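Drestia 301 Terrazzo Floor Cleaner and Maintainer

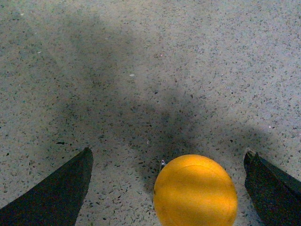
Brynhildur Holst

Drestia 301 is a neutral floor cleaner for terrazzo, polished concrete and sealed stone. It is sold as a concentrate and diluted in cold or lukewarm water. One product covers daily mopping, autoscrubber use and spot cleaning, so a building with long hallways and a few small tiled rooms does not need a separate bottle for each.

Terrazzo is made of stone chips set in a cement or resin binder. The chips are usually hard wearing. The binder is the part that suffers, especially cement binder, which reacts with acid and goes dull and rough. Vinegar, descaler and most bathroom cleaners will do this in time. Strong alkaline degreasers cause a different problem and leave a film that holds dirt. Drestia 301 has a neutral pH and contains no acid, bleach, wax or soap.

Sizes

Drestia 301, bottle, 2 liters
Drestia 301, can, 20 liters
Dosing pump for the 20 liter can, sold separately

The bottle has a measuring cap. The can has a standard threaded opening and fits on the lower shelf of most cleaning carts.

How to use

Sweep or dust mop first. Grit is what scratches a polished floor, and a wet mop only moves it from one place to another.

For daily mopping, add one capful to a bucket of water. Use a flat microfiber mop, wrung out well. Change the water when it looks gray. No rinsing is needed at this strength.

For an autoscrubber, fill the tank with water first and then add the cleaner. Use a red or white pad. Green and black pads are too coarse for a polished surface and will take the shine off.

For spots, mix two capfuls in a bucket, wet the area, leave it for five minutes and wipe with a white cloth. Rinse afterward. Old rust and ink stains have often gone into the binder and will need a poultice or light grinding, and a floor cleaner will not lift them.

Do not mix with other products. Try it on a small area before first use, preferably in a corner or under a cabinet.

Sealed and unsealed floors

Drestia 301 can be used on both, but an unsealed cement terrazzo floor will take in water and should be mopped nearly dry. To check, put a few drops of water on a clean spot and wait ten minutes. If the floor has turned darker, the sealer is worn or was never there. We recommend Novex 234, a water-based sealer that goes on with a flat applicator in two thin coats. Let the first coat dry fully before putting on the second - a thick single coat stays soft and marks easily.

Novex 234 gives a satin finish. It does not fill cracks or missing chips. Repairs should be done before sealing, and the patch left to cure for as long as the filler maker says.

Storage and shelf life

Keep the container closed and upright, out of direct sun and away from frost. Product that has frozen should be thrown out, even if it looks normal after thawing. Diluted cleaner should be used the same day.

Ordering

Both sizes are stocked at the Ragnarsson warehouse. The dosing pump changed in July and the new model has a longer tube, which reaches the bottom of the can. It also fits older cans. For full pallets or help choosing pads, ask for Oddur Vídalín in sales.

Page updated August 31, 2018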